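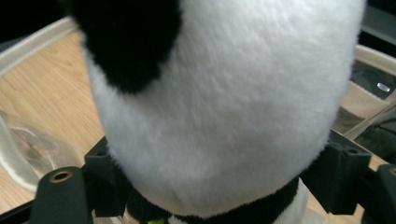

Season stats import dropping at-bats, Bralen to Valderrama board

Status: Solved (left open for the March follow-up)
Opened: Tuesday, December 14, 2021
Product: Bralen Scorebook, desktop version
Site: Cliltside Field, Kakthorpe

Original message

Hi all! I keep the books for the baseball club here in Kakthorpe and I'm stuck, so I'm going to dump everything I know into this ticket and hope somebody spots it.

We score every home game in Bralen on the laptop up in the press box. Over the winter I export the whole season to one big file and load it into the Valderrama scoreboard, so that next spring when a hitter comes up the board can show his career average under his name. Did it last winter with no trouble at all. Same laptop, same cable, same chair.

This year the export says 1,268 plate appearances. Great, that matches my paper book (yes, I still keep a paper book, please don't start). The board takes the file, shows the green check mark, says import complete. But then I page through the hitters and the averages are wrong. Some are fine. Some are way too high. Our backup catcher is hitting better than anybody in the league, and I love the kid, but no.

What I've tried so far:

Exported again, same file.
Restarted the board controller.
Restarted the laptop.
Deleted last year's file off the controller first and then imported.
Tried a different USB stick (the old one has been through the wash).

No error message anywhere. Help!

Update 1

Support asked me for the controller's own log, and I didn't know it had one. For anybody else hunting for it: hold down the Menu key on the controller until the service page comes up, go to Files, then Copy Log. It puts a plain text file on your stick.

I read it over lunch. It goes line by line through the players, and next to some of the names there's a little "merged" at the end. I've never seen that word in there before, but then I've never looked in there before either. The ones marked merged are the ones with the goofy averages. So that's something!

Attached the log and both exports.

Update 2

Support wanted to know whether any players had changed uniform numbers during the year. Oh boy. Yes. We got new jerseys halfway through the season and half the roster took the chance to swap. I changed the numbers in Bralen the day the box arrived and never thought about it again.

They had me open the export in a spreadsheet and sort by the player ID column. I was expecting every player to have one ID. The guys who swapped have two, one from before the jerseys and one from after. Bralen is treating them as the same person on my screen (the season totals in the laptop are right, I checked those against the paper), but when it writes the file it writes them out twice.

Then the Valderrama sees the same name twice and tries to be helpful. It adds up the hits from both lines but keeps the at-bats from only the second one. So you get a full season of hits over half a season of at-bats and suddenly everybody's a star.

I did one by hand to be sure. Our shortstop's hits were the full-year number and his at-bats were only what he had from the jersey change on. Bingo.

Update 3

First fix they gave me was to use Combine Players in Bralen. It's under Roster, then Tools. I tried it on one pitcher who hardly ever bats, figuring if I wrecked something it might as well be him. It asked which record to keep, I picked the newer number, it thought about it for a second and that was it. One line in the export.

Second player, same thing, fine. Third player, it gave me this:

Cannot combine. Records overlap in one or more games.

I grumbled and went looking. We had a doubleheader the day the jerseys came, and I'd changed the number between games but then went back and fixed a scoring decision in the first one (the infield single that everybody in the stands had an opinion about). When I re-saved that game it stamped the new ID on him for that one at-bat, and left the old ID on the rest. So he's in the same game as two different people.

Support says you have to fix the game before you can combine. Steps that worked for me:

1. Back up the season file. Do it. I put a copy on the stick and another one in my email.
2. Open the game in Edit Scoring.
3. Click the at-bat with the wrong number. The batter's name is a drop-down, and he's in there twice.
4. Pick the one that matches the rest of his at-bats in that game.
5. Save, close the game, and go back to Combine Players.

It took that one right away. There were more like him from the same doubleheader and I did them all the same way.

One snag. After the first few, Bralen got really slow and I thought it had frozen. It's recalculating the whole season each time. You can turn that off in Settings under Recalculate After Edit, but remember to turn it back on at the end and press Recalculate Now. I forgot, exported, and got the old numbers again, and had a bad ten minutes over it.

Update 4

New export, everybody on one line. The count at the bottom still says 1,268, so I didn't lose any plate appearances along the way. Phew!

Loaded it into the controller. No "merged" in the log. I went through the hitters one at a time with the paper book on my knee and they're right, all of them, including the backup catcher, who's back to being a good defensive catcher.

While I was in there I noticed the board cuts off long last names now and I don't think it used to. Support says the name field is set by the font size and somebody may have bumped it up. I put it back down to 100 percent (it was at 200!) and the names fit. Could have been me. Probably was.

Still open

Support told me the double ID thing is a known problem on their list and there may be a patch before the season starts. I asked them to keep this ticket open until March, when we turn the board on for the first scrimmage, so I can try a number change on a made-up player and see if it still splits him.

Until then, if your club is switching jerseys in the middle of a season: change the numbers after the last game of the day is closed, and don't go back and edit that day's scoring until you've run Combine Players. Also check the font size.

Thanks for sticking with me on this one. I'll post again after the scrimmage.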